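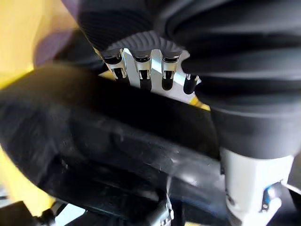 Sourdough, microbes and my mother-in-law's "bad flour" theory

Board: Food Science for the Easily Distracted
Started by crumbledore

crumbledore wrote:
Monday, January 15, 2024

My mother-in-law maintains that a sourdough starter takes on the character of the person who keeps it. Hers is lively and well regarded. Mine smells like nail polish remover, and she has let that sit there without comment, in the way she does.

So I went looking for the science and came back more confused. One camp says the bugs in a starter come from the flour. Another says they come from the baker's hands. A third says they drift in from the kitchen air, which I'd rather not think about given my kitchen. Which is it? And would moving a starter to a new house change it? We're leaving Stultstead for Sundport in March and the jar is coming with us, smell and all.

rye_not wrote:
Flour. Mostly flour. The grain is covered in bacteria and yeast before you ever meet it, and you're adding a fresh spoonful every day. Your hands are a rounding error, no offense to your hands.

The nail polish smell is a hungry starter. Feed it more often and keep it a bit cooler. Your character is not involved.

bindu_u wrote:
I'd push back on "rounding error." When bakers in different places have been handed the same flour and told to make starters from it, the starters haven't come out identical, and people have found bread bugs on bakers' hands too. Which way the traffic runs is harder to say. If you have your arms in dough all day, of course you end up wearing it.

Bindu Unnithan (yes, I sign my posts, I'm old)

rye_not wrote:
Right, so the dough colonizes the baker. I can live with that. It's the other direction I don't buy, where Grandma's thumb seeds the jar and it tastes of Grandma for 80 years.

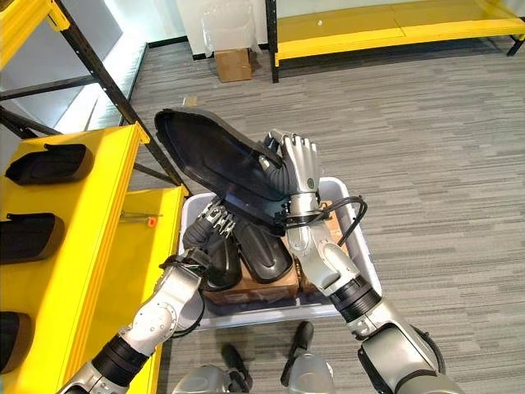
And even if her thumb did get in on day one, it has to survive day ten. A jar of flour and water turns sour fast. Whatever can't stand acid is gone, and most of what lives on skin didn't sign up for that. What you're left with is a small crowd of lactic acid bacteria and a yeast or two that get along with them.

lisham_loafer wrote:
I bought a "heritage" starter at the Lisham market from a man who swore it was older than the railroad. Fed it supermarket flour. Within a few weeks it behaved just like the one I already had, which I'd made out of spite and a paper bag of rye. Draw your own conclusions. I drew mine and would like my money back.

Cledwyn Morgan wrote:
Behaving alike isn't the same as being alike. Two starters can rise at the same speed and have quite different residents. You'd need to sequence them to know. Some strains do hang on for years in bakeries that keep feeding the same flour at the same temperature. A kitchen where it's freezing on Tuesday and tropical when the oven's on is another matter.

lisham_loafer wrote:
Fine, I will sequence my loaf. What does that run?

Cledwyn Morgan wrote:
More than the loaf.

nikzad_fan_club wrote:
Can I plug the Nikzad proofing cabinet here? Holds temperature all night, made my starter a model citizen.

rye_not wrote:
It's $2,699. For that I could hire someone to sit next to the jar and breathe on it.

nikzad_fan_club wrote:
I got mine used.
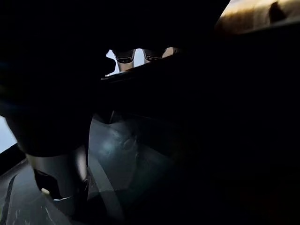

Dark gripper finger with a small pale spot on its lower part.

bindu_u wrote:
Back to the question about moving. Crumbledore, I'd expect very little to happen if you keep the same flour. Switch flours and you may see a sluggish week or so while things rearrange themselves. Dry a little on parchment before you go, as insurance. Movers have dropped better things than your starter.

crumbledore wrote:
Thanks, all. Drying some tonight. I reported to my mother-in-law that it's mostly the flour and she said, "Well, who chooses the flour?"

rye_not wrote:
I hate that she has a point.

Cledwyn Morgan wrote:
She has half of one. Temperature and feeding schedule matter as well.

crumbledore wrote:
She chooses those too. I'll tell her you said half, but not until we've moved.

lisham_loafer wrote:
Still waiting on a price for the sequencing, if anyone has one. If it's 1,000 I'm out. I'd go to 10.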